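About Griredwood

Griredwood publishes reference data on hotel booking programs, airline transfer rates and travel insurance terms attached to payment cards. Our readers are mostly small travel agencies, corporate travel desks and people who book enough nights in a year to care how a rate is built. We do not issue cards, sell travel or take bookings.

The company was started by Fongchan Bunnag and Maxence Guillot, who had worked together on rate loading for a hotel wholesaler. The first product was a spreadsheet. It compared the prepaid and pay-at-property rates offered by card-linked hotel programs for the same room on the same night, and it was sent by email to a short list of agents each November. The spreadsheet became a database when the number of programs passed what one person could check in a week.

What we track

The database covers 98 card-linked programs. Each program record holds the following fields: eligible cards, participating properties, rate type, deposit rule, cancellation window, on-property credit, breakfast terms, upgrade terms, late checkout terms, and whether the stay also counts toward the hotel's own loyalty scheme. The last field causes the most questions. A booking made through a card portal may earn card points and still be treated by the hotel as a third-party booking, and the published terms are often silent on which rule applies. Where the terms are silent, the field reads "not stated". We do not fill it in from reader reports.

Transfer rates between card points and airline or hotel points are kept in a separate table. A temporary bonus is stored as its own row with a start and an end, so the base rate is never overwritten. This makes older comparisons reproducible.

Insurance terms are stored by clause. Trip delay coverage, for example, is recorded as a waiting period, a cap per ticket and a list of covered causes. We record the text in force at the time of the check and keep earlier versions on file.

How records are checked

Every record is read by two people. The first reader enters the terms from the source document. The second reader works from the source only, without seeing the first entry, and the two are compared field by field. Differences go to Kylie Waaka, who runs the data desk and makes the final call. A record that has not been checked for six months is marked stale and drops out of the default search results until it is read again.

Property lists are handled by software. Our collector, Brerkus, reads the public directories of each program overnight and finishes before 6 a.m. It flags additions, removals and changes of name. Name changes are confirmed by hand, as a renamed hotel has sometimes also changed its owner, its rate codes or both.

Mahawong is the search tool that subscribers use. A search takes a city, a date range and a set of cards, and returns the programs in which a given property takes part, with the net cost after credits. Credits are valued at face value by default - the user can enter a lower figure, and many do. Nattawut Saengthong maintains the calculation and publishes a change note whenever it is altered.

Where we work

We rent the second floor of the Brultevum building, a former print works with concrete floors and good light on the north side. The data desk and the development group share one large room. Calls are taken in the side rooms.

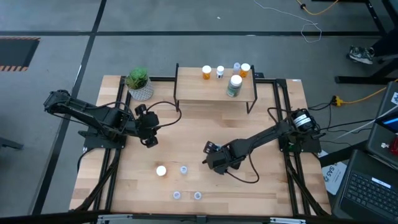
Two arms over a butcher-block worktable.

Office hours are 9 a.m. to 5:30 p.m. Visits are by appointment.

How we are paid

Subscriptions account for all revenue. There are 681 subscribing organizations at present, almost all of them on the annual plan. We accept no referral fees from card issuers, hotels or airlines, and the site carries no application links. Staff may hold any card they like but must list it in the internal register, and no one reads a record for a program they used in the previous quarter.

Corrections

Send corrections with a link to the source document and the name of the program. Rattana Thongsuk handles them and replies to each one. Accepted corrections are shown in the record history with the old value and the new value side by side. Requests to remove accurate information are declined.

Contact the data desk | Corrections | Terms of use | © Griredwood. All rights reserved. | Back to top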